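Two weeks with two hand-held grippers

Since April I have a small project at home and at work, and several people have asked me to write down what I learned about the grippers. I am not a native writer of English, so please forgive me if some sentence is too stiff.

First the background, in short. At Predberg we are collecting demonstrations of household tasks. A person holds one gripper in each hand and does the task, and the recordings are used later to train a controller for two arms. Before this we used leader arms on the table, which I liked very much for screws and small boxes, but for cloth they were tiring. You could not make a quick movement without the whole thing shaking. So we decided to try the hand-held kind, and I was given two models to compare: the Bokine and the Mikora. Both are black, both are connected by cable, and from two meters away you would not know which is which. In the hand they are quite different.

The Bokine has a soft trigger. You pull it with two fingers and the jaws follow almost directly, with very little force coming back. After an hour this is pleasant. The problem is that you do not feel when the jaws have something thin between them. With a towel it does not matter. With a thin blouse I closed the jaws on air many times, lifted, and only then saw that the blouse had stayed where it was. I began to look at the fingertips all the time, and my colleague Colin Oakley told me that my head was going down lower and lower, like a person reading a newspaper without glasses. This is bad for the neck and also bad for the head camera, which then sees mostly my hands from very near.

The Mikora has a stronger spring, and at the end of the travel there is a small step that you can feel. I did not like it on the first day. On the third day I did not want to give it back. When there is fabric between the jaws, the step comes a little earlier, and your finger learns this without any thinking. The price is that the hand becomes tired. I stopped after every 100 recordings to open and close my fingers for some minutes, and I recommend this to everybody, also to young people who think they don't need it.

For the comparison I chose one task and stayed with it: take pieces of clothing out of a basket and put them into a zippered laundry bag. I think it is a good task because it has an easy part and a difficult part. The easy part is the picking. Cloth that is bunched up offers many edges, and almost any grip will take some of it. The difficult part is the bag. A mesh bag lying flat has no opening that stays open. One gripper must lift the edge and keep it lifted, and the other must come in with the cloth and let go, and then come out again without pulling the cloth back with it. And the zipper! I will come to the zipper.

My numbers are simple. I recorded 1,123 attempts in total, divided between the two models, and I threw away 136 of them. Most of the bad ones were from the first days and most were my own fault: I started before the recording had started, or I held the gripper so that the cable lay over the jaws. I do not want to say from this that one model is so many percent better. The order was not mixed properly (I did all the Bokine sessions first) and of course I improved during the work. Next time I would change the model every session.

The cable deserves its own paragraph. I had never thought that a cable could be the most important part of a gripper. The Bokine cable is thin and light but it remembers how it was rolled up in the box, so it makes a loop exactly where you don't want one. The Mikora cable is heavier and hangs down by itself. If you work over a basket, the rim is always in the way of the cable, and a stiff cable will stop on the rim and turn your wrist a little. You do not notice this, but later you see it in the recorded path as a small jump. Colin suggested guiding the cable along the forearm with a band. We tried a cheap one from the Lightfoot shop near the office, and it helped.
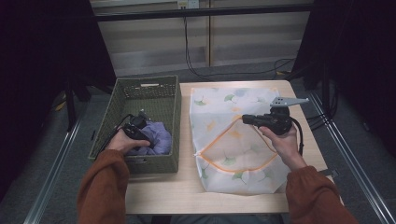
Left gripper down in the basket with the purple cloth, right one over the laundry bag.

About the zipper I have to be honest that I did not find a good way. The pull is small and lies flat on the trim, and the fingertips of both models are too wide to get under it. What I do now is to press the trim a little beside the pull with one gripper, so that the pull has some place to stand up, and then catch it from the side with the other. With the Mikora this succeeds in most attempts. With the Bokine I often needed three or four tries, and these recordings became very long.

For the next round I have asked for narrower fingertips with a rubber surface. The plan is 2,000 recordings, with a second person doing half of them, so that the controller does not learn only my habits. I have also asked for a lower chair. If somebody has experience with zippers and hand-held grippers, please write me, I will read everything and answer, perhaps slowly.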